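ヴァリンブリッジについて

ホーム　　サービス　　教室　　私たちについて　　お問い合わせ

ようこそ、ヴァリンブリッジ（Vallinbridge）のページへ。私たちはドロマムステッド（Dromamstead）の川沿い、もと製粉所だった建物の一階で、二本指グリッパー「デラス（Delus）」の組み立てと点検と修理をしている小さな会社です。デラスは人が手に持って使う道具で、つかむ動きを記録してロボットに覚えさせるお仕事の方々にお使いいただいています。看板が小さいものですから、初めての方はたいてい隣のパン屋さんに入って道をお聞きになります。パン屋さんもすっかり慣れていて、焼き上がりの時間帯でなければ戸口まで出て指さしてくださいます。どうぞ遠慮なくお聞きになって、ついでに丸パンも買ってあげてください。くるみの入ったほうが私の好みです。

このページを書いているのは、代表のイシュベル・ラモントです。会社案内というものは短くきりりと書くのがよいと何度も言われてきたのですが、どうも性分に合いません。お茶でも淹れて、ゆっくりお付き合いいただければうれしいです。

はじまりのこと

会社を始める前、私は織機の保守をしておりました。糸くずと油と大きな音の毎日で、部品というものがどこから傷んでいくかは、だいたいその頃に指で覚えました。そのあと縁があって研究室の備品係のような仕事に移り、そこで出会ったのがデラスのいちばん古い型です。最初の一台は、正直に申しまして、あまり行儀のよい道具ではありませんでした。開くと左の指が少し遅れてついてくる。閉じると先が上下にずれる。使っている方々は手首の加減でうまく合わせていらしたのですが、夕方になると皆さんそろって親指の付け根を揉んでいるのです。それを見ていたら、どうにも放っておけなくなりました。

昼休みに分解して、軸を磨いて、また組んで、ということを続けているうちに、「うちのも見てくれませんか」という箱が机の横に積まれるようになりました。箱が窓の高さを越えたところで上司から優しく「そろそろ場所を借りてはどうか」と言われ、いまの製粉所にたどり着いたわけです。最初の冬は暖房が効かず、接着剤がまるで固まらなくて、部品を毛布でくるんで事務机の下に置いておりました。いまでもその毛布は残っていて、打ち合わせのときに誰かの膝にかかっています。

ウィルソンと作業場

作業場をまとめているのはウィルソン・ワランガです。来たときは見習いでしたが、いまでは私のほうが「これ、どうしたらいい？」と聞きに行くことのほうが多くなりました。彼は音で診るのが上手です。届いたグリッパーをまず耳のそばで開いたり閉じたりして、それから手帳に何か書きつけます。字がとても小さくて、本人以外には読めません。後輩たちが困るので、大事なことは壁の黒板にも書いてもらうことにしました。

作業台は全部で四つ、窓に向かって並んでいます。棚には部品の引き出しが80あり、ねじ、軸、指先のパッド、それからばねの類がしまってあります。引き出しの札は私が色分けしたのですが、途中で緑の紙が足りなくなったところがあり、新しく入った人には最初にそこを説明します。下から二段目の右半分です。

一台をどう見ているか

お預かりしたデラスは、どんなに急ぎのご依頼でも同じ順番で見ています。箱から出したらすぐには拭きません。汚れの付き方に使い方が出ますので、まずそのままの姿で台に置いて、指を開いて、前から、上から、横から眺めます。お客様から「汚いまま送ってしまって」とお詫びの手紙が入っていることがありますが、どうかお気になさらず。むしろそのほうが助かるくらいなのです。

眺め終わったら、腕の付け根を左手で押さえ、右手で指先を軽く揺すります。ここでかたつきを感じるかどうかで、そのあとの半日が決まると言ってもよいでしょう。かたつくなら軸まわりをすべて外しますし、なければパッドと留め具だけで済むことが多いです。それから開閉。ゆっくり開いて、ゆっくり閉じる。途中でひっかかる場所があれば、腕の外側に白い鉛筆で小さな印をつけておきます。
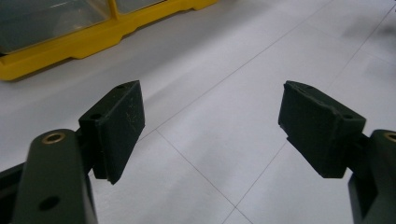 指先のパッドは、デラスの中でいちばん早く年を取る部品です。ものをつまむ面ばかりが減ると思われがちですけれど、私たちが先に目を向けるのは縁のほうです。右のパッドをご覧いただくと、上の縁が欠けて、線がでこぼこになっているのがおわかりでしょう。左は内側の面に白っぽい粉のような点と、こすれた跡がついています。腕の上のほうに見える真鍮色の輪はブッシュで、ウィルソンが研修で真っ先に指さすところでもあります。縁がこのくらい荒れてくると、薄い紙や布をつまむときに角が引っかかることがありますので、私たちなら交換をおすすめします。色は深い緑。黒と間違えられることが多いのですが、日の当たるところに持って出ると、ちゃんと緑なんですよ。

パッドの交換は左右を必ず一緒に行います。片方だけ新しくすると、合わせたときの当たりが変わってしまい、使う方の手がその差を覚えてしまうのです。覚えてしまった手の癖を抜くのは、部品を替えるよりずっと大変なことです（私自身、古い一台の癖が抜けるまでひと夏かかりました）。外したパッドは袋に入れてお返しします。捨ててもよいとおっしゃる方のぶんは、教室の教材に使わせていただいています。

ブッシュの交換は少し手間がかかります。古い輪を抜き、穴の内側を綿棒で丁寧に拭い、新しい輪をまっすぐに押し込む。まっすぐに、というところが肝心で、ほんのわずか傾いただけで指の動きが重くなります。うちでは小さな手回しのプレスを使っていて、これは織機の時代から私についてきた古い道具です。電動のものも一度試しましたが、手ごたえがなくてどうも落ち着かず、いまは箱に戻して階段の下にしまってあります。

組み直したあとは、開閉を512回くり返します。なぜその数なのかとよく聞かれます。昔使っていた数取り器を、当時の同僚がそこで鳴るように改造してくれて、そのまま決まりになりました。退屈な作業と思われるでしょうけれど、やっている人はたいてい気持ちよさそうです。窓の外を船が通りますし、ラジオもかかっています。終わったらもう一度揺すって、先の合わせを光にかざして確かめ、点検票に名前を書きます。名前は必ず作業した本人が手で書くことにしています。

お客様にお願いしている日々のお手入れ

使い終わったら、乾いた布でパッドの面をひと拭きしてください。水や溶剤は使わずに、布だけで結構です。

しまうときは指を少し開いた状態で。きつく閉じたまま箱に入れて長く置くと、パッドの面に癖がつきます。

ねじの緩みは週に一度。付属の短いレンチで、止まるところまで軽く回すだけで十分です。力いっぱい締めてくださる方がときどきいらっしゃいますが、樹脂の穴が先に負けてしまいますので、どうぞお手柔らかに。

油はささないでください。動きが渋いと感じたら、ささずにそのままお送りください。一度油の入った軸は、きれいに戻すまでに丸一日かかります。

床に落としたときは、見た目に何もなくても一度お電話を。受話器の向こうで開閉していただければ、ウィルソンが音を聞きます。冗談のようですが、これでずいぶん見当がつくのです。

オスピナ教室

午前中の作業がひと段落すると、二階の部屋で「オスピナ（Ospina）教室」が始まります。もともとは社内の見習いのための勉強会だったものを、お客様や近くの工業学校の生徒さんにも開くようになりました。定員は12名で、ひとり一台ずつデラスを分解して、また組み立てて帰っていただきます。組み上がった一台がきちんと動かないこともあります。そういうときは隣の席の人と取り替えて、相手の組んだものを診てもらいます。自分の間違いは見つけにくいのに、人の間違いはすぐ見つかるもので、部屋がいちばんにぎやかになるのもこの時間です。

教室でまず覚えていただくのは、部品を置く順番です。外したものを左から右へ、布の上に並べていく。それだけのことなのですが、できる人とできない人とでは、組み立てにかかる時間がまるで違ってきます。布は端に縫い目のある白いものを用意しております。以前は柄物を使っていて、小さなワッシャーが花模様に紛れてしまい、全員で床を這うはめになりました。

毎年8月は生徒さんの夏休みに合わせて、少し長めの回を設けています。ブッシュの抜き差しまで進む、なかなか歯ごたえのある内容です。昨年いらした最年少の方は、プレスのハンドルに背が届かず、踏み台を持ってきて最後まで自分で回しきりました。あの真剣な横顔はいまも忘れられません。踏み台はそのまま置いてありますので、次の方もどうぞ安心していらしてください。

働いている人たちのこと

台に向かう者が四人、受付と発送が二人、それに私です。作業場の者には月に一度、お客様のところへ出かけてもらうようにしています。修理の票には「左が重い」と一行しか書かれていなくても、実際の現場で使っているところを拝見すると、台の高さや持ち方など、いろいろなことが見えてきます。帰ってくると皆よくしゃべります。その話を聞きながら食べるお昼が、私にとってはいちばんの勉強です。

お昼は当番制で、大きな鍋で作ります。ウィルソンの当番の日は豆の煮込みと決まっていて、その日だけなぜか出張に行きたがる人が減ります。たまたまその時間にいらしたお客様には、遠慮なくお皿を出しますので、どうぞお腹をすかせておいでください。

これまでにお付き合いくださった研究室や会社は、49か所になりました。長い方では、デラスの最初の型からずっとお使いくださっていて、箱の角がもう丸くなっています。箱も替えましょうかとお聞きしたら、「これは替えないでほしい」とおっしゃいましたので、内側の緩衝材だけ新しくしてお返ししました。

修理・見学のご相談

修理のご依頼は、お問い合わせのページからお送りください。型番がわからなければ、腕の形と色を書いていただければこちらで調べます。気になっていることは、どんな小さなことでも紙に書いて箱に入れてくださいね。「なんとなく変」でも構いません。お急ぎの日取りがある場合は、その紙のいちばん上に大きくお書きください。

見学は午後二時からお受けしています。作業場には段差がありますので、歩きやすい靴でお越しください。お車の方は製粉所の裏手に停められますが、水車の前だけは空けておいていただけますか。鴨の親子が通り道にしております。

イシュベル・ラモント
ヴァリンブリッジ代表

よくあるご質問　　教室の日程　　点検票の見方　　アクセス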